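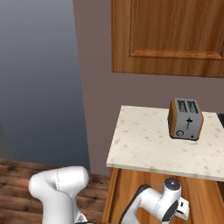
Search the magazine Enter keywords Go

The long way back to the back court

Vilja Koskela had not won a singles match for 142 days when she walked on court at the Saarela Open in February. She was ranked 93rd in the world, her lowest position since she was a teenager, and her opponent in the first round was the third seed. Koskela won in two games.

She won again the next day, and the day after that, and by the weekend she was in her first semi-final on the senior circuit. She lost it narrowly, 21-19 in the deciding game, after leading by four points at the last change of ends.

"I was tired in the legs and I started lifting everything," she says. "When you lift everything to a player like that, you spend the rest of the match defending. I knew it while I was doing it."

The losing run had begun with an ankle. Koskela rolled it in a practice match, came back too early and changed the way she moved to protect it. Her coach, Sverre Nygård, noticed that she had stopped pushing off hard from her rear corner on the backhand side. Opponents noticed as well. In match after match the shuttle went to the same place, and her reply came back short.

Nygård, a Norwegian who played doubles before he moved into coaching, took her off the circuit for six weeks. They did very little match play. Mornings were for footwork without a shuttle, starting from the middle of the court and going to one corner only. In the afternoons a feeder stood on the other side of the net and sent her high serves until she could take them early again.

"She hated it," Nygård says. "I would have hated it too. But she was arriving half a step late, and there is no shot that repairs that."

The feeder was usually Niilo Kettunen, her training partner at the Hullent club. Kettunen is 19 and has his own results to think about, but the two have shared a court since he was in the juniors. He reckons he learned more from the six weeks than she did, mainly about where a tall player prefers not to be sent.

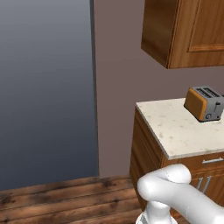
A kitchen with a wooden wall cabinet. Illustration: Lirer

The quarter-final was the match that people at the club still talk about. Koskela lost the first game 21-12 and was behind in the second when she began serving short, something she rarely does in singles. It pulled her opponent forward and gave Koskela the first chance to attack. She took the second game 21-17 and went through the third without ever being behind.

Azlan Entili, who coaches the junior squad at Hullent and watched from the side of the court, thinks the short serve was a bigger change than the footwork. Women's singles has grown slower at this level, he argues, with longer rallies and fewer risks in the opening shots. A player who can shorten the rally from her own serve has something to fall back on when she is tired.

Nygård does not agree. He regards the serve as a good plan for one afternoon — useful because it was unexpected, and less useful now that everyone has seen it. The two men have had this argument several times over coffee in the club café, and Koskela has stopped joining in.

Money is the other part of the comeback. Her racket deal with Cloltimex ended during the lay-off and she paid for her own travel to Saarela, sharing a room with doubles player Lenni Nieminen's sister to keep the cost down. The prize money covered the trip and the next one. She has since signed a shorter agreement with the same firm, to be looked at again at the end of the season.

The semi-final should lift her back inside the cut for the bigger tournaments, although she will still have to go through qualifying at most of them. That means two extra matches before the main draw, often on the same day, on an ankle that she straps for every session. Her next event is in three weeks. Until then the mornings are still for footwork, one corner at a time, with Kettunen feeding from half past eight.

Last updated: February

Related articles
Nieminen looks for a new doubles partner
Why the short serve is coming back in singles
Hullent juniors: a morning with Azlan Entili
Stringing your own racket: what to buy first
Results from the Saarela Open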